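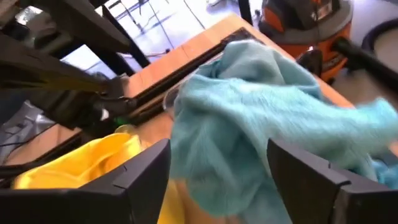
Vichien Thepsuriya replied that the blower door should come before the bid, and that any contractor pricing attic work off square footage alone is guessing at the leakage.

Home > Forums > Building Envelope > Air Sealing > Thread

Print this page | E-mail this thread

Topic: Order of work, attic air sealing vs. bath fan replacement

kneewall_ed wrote:
Agreed on testing first. My question was narrower. The house is a story and a half, Kornell subdivision, vented attic, two bath fans dumping into the soffit. The bid has the crew sealing top plates and can lights in week one and the fans replaced in week three. I want the fans done first. The new housings need their own seal at the drywall, and the duct runs will cross the area that gets blown.

drybulb wrote:
Fans first. If they go in after the cellulose, somebody crawls through the new material, packs it down along the path, and the depth markers stop meaning anything. Ask for the roof caps at the same time. Soffit discharge goes straight back in through the vents.

Fenano_Mike wrote:
I don't agree that it has to be fans first. We do it the other way on most retrofits. Seal the plates, test, then cut in the fans and seal those as separate items. You get a clean number for the plate work. With everything done together you can't tell what the fan housings are costing you.

drybulb wrote:
The homeowner isn't running a study. He needs one number at the end that meets the contract.

Fenano_Mike wrote:
He needs to know which sub to call back when it doesn't.

kneewall_ed wrote:
The contract number is 1000 CFM50 at final. There is no interim test in the scope. I could add one.

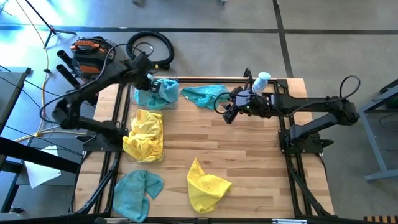

The other item is duct length. The north bath run would be 20 feet with two elbows if it goes to the gable, or 5 feet straight up through the roof. The contractor prefers the gable so he doesn't have to touch the shingles. The fan is rated at 100 CFM, but I assume that is at low static pressure.

Vichien Thepsuriya wrote:
Check the rating at 0.25 inches of water column as well as 0.1. Many fans drop off a good deal between the two. For the gable run, use smooth rigid pipe with taped joints, sloped to the outside, insulated the full length. Flex duct over that distance will sag and hold condensate. I would take the roof cap.

grollberg_rd wrote:
Roof cap here too, with one caution. Climate matters. I'm off Grollberg Road, heavy snow, and the low-profile caps get buried. Get a tall one with a proper damper.

kneewall_ed wrote:
Snow load is light here. I'll ask for the roof cap and price the shingle work separately.

Fenano_Mike wrote:
If you go through the roof, have the roofer flash it. Insulation crews will caulk the flange and leave.

drybulb wrote:
No argument there.

kneewall_ed wrote:
Revised scope went to Cárdenas this morning: fans and roof caps first, then plates and can lights, then a test before any cellulose is blown, then final. That gives Mike his interim number, although the fans will be in it. He wants an added charge for the second test setup. I'll post the reading when I have it.

Fenano_Mike wrote:
Tape over the fan grilles for one reading and take the tape off for the next. Same setup, and the difference is your housing and damper leakage.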